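Laundry is still mostly done by people

My sister asked me in August whether she should wait for a laundry robot before replacing her tumble dryer. I told her to buy the dryer. She wanted a longer answer than that, so I am writing it down, and other people can read it too.

Washing and drying were sorted out decades ago. You put the clothes in a drum and press a button. What is left is everything on either side of the drum: picking things up off the floor, checking pockets, turning sleeves the right way out, folding, putting away. A shirt has no fixed shape, and that is most of the trouble. A factory arm can put a screw in the same hole all day because the hole stays where it is. Drop the same T-shirt on a table twice and you get two different heaps.

I spend one or two evenings a week with a pair of small tabletop arms, so I have some idea of how this goes. The arms learn from being shown. Somebody moves them through the fold many times over, the cameras record it, and a model is trained on the recordings. We had 346 recordings of a T-shirt fold by the end of the summer. Muammer Erdem did most of them and complained about his shoulders for a week.

With that much to learn from, the arms can take a T-shirt laid flat, bring the sleeves in and fold the body up. It takes them a good deal longer than it takes me. When it goes well you get a bundle you would put in a drawer without thinking about it, though you wouldn't put it in a shop window. When it goes badly one gripper closes on air and carries on as if it had hold of the hem, and the other one drags the whole shirt sideways. I find that harder to watch than I should.

Note "laid flat". A person does that part first. Starting from a heap is a different job and we are nowhere near it. We also tried a long-sleeved shirt on the same training, and that was a mess. Gheorghița Chiriac thinks we should stick to one garment until it is boring. I would like to try tea towels. She is probably right.

My brother-in-law works at Dursun, where they pack workwear, and he tells me the picture there is much the same. They have machines that fold and bag, and they are very fast, but each garment is laid on the feed by hand. The people doing the laying are the part that hasn't been automated. They looked at a robot cell for it and went back to people after a trial, because every change of fabric meant starting the setup again. That's his account and I only have his side.

Other chores, going by what I have seen and tried:

Vacuuming a floor – yes, if you pick up the socks first.

Mowing a plain lawn – yes.

Loading a dishwasher – I've seen it done slowly with plastic cups. I wouldn't hand over my own glasses.

Wiping a table – easier than you would think, as long as there's nothing on it you want to keep.

Making a bed – no.

Pairing socks – Muammer says this should be possible with two arms and a decent camera. I have asked him to prove it and he has gone quiet.

The thing I would look at, if you are shown a video of a machine doing housework, is what happens between goes. Does someone reach in and straighten the cloth? Is it the same shirt every time? A machine that manages nine folds out of ten sounds very good until you think about who deals with the tenth, every wash day, for years. For a household machine I'd want 100 folds in a row on clothes it hadn't met before, with me in another room. I haven't seen that anywhere.

I don't think it is hopeless. The arms we use are cheap blue plastic and hobby servos, and a few years ago I wouldn't have believed they could fold anything at all. Bigger outfits with better hands and far more recordings will get further than us. But the step from a table with one shirt on it to a bedroom with a chair full of clothes is a large one, and I'd be surprised if my sister's new dryer didn't wear out first.

She bought the Flakgate in the end, the one with the bigger door. It has been fine so far. 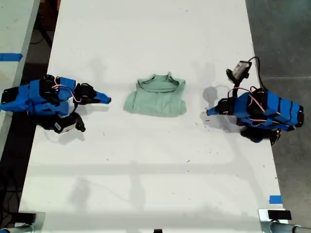

Naken Makers' Club | Robot Arms Group

Next time: tea towels, if I get my way. Comments are open, and I do read them, usually late in the evening.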